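Does Your Vote Really Pick the Winner?

You've seen it at the end of a cartoon. "Vote for your favorite character!" You tap, a star pops up, and the show says thanks. But what did your tap do?

Maybe less than you think. A cartoon takes a long time to make. Artists draw it, actors record the voices, and animators make everything move. If the next episode comes out on Saturday, it was probably finished months ago. Your vote can't change it. 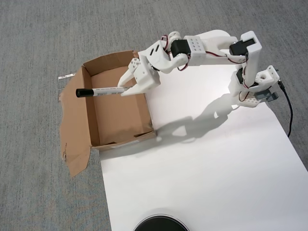
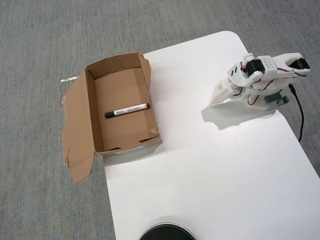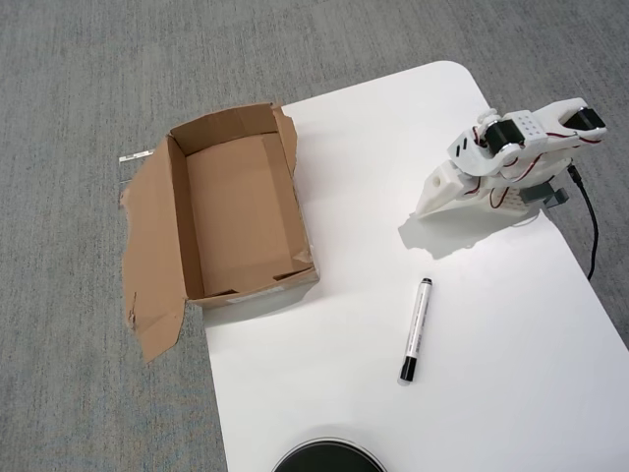

Gray carpet and an open cardboard box, three times.

So why ask? One reason is that voting brings you back to the website. Another is that the makers want to know who you like. That can help them plan later shows, or toys.

Now look at the numbers. Say a show called Ranach tells you, "Kids love Tijani the best!" How many kids voted? If it was 593, that's still only the kids who felt like voting. And could one kid vote 50 times? Some polls let you. Then it's a contest about who has the most free time.

Pendo Ondieki, who writes cartoon scripts, told us she has worked on 14 shows with polls. "I can think of two where the votes changed the story," she said. Two is better than none - but it isn't many.

Go ahead and vote if it's fun. First, ask a grown-up to help you find the rules. Do they say how votes are counted? Do they say what the winner gets? If they don't say, be a little suspicious.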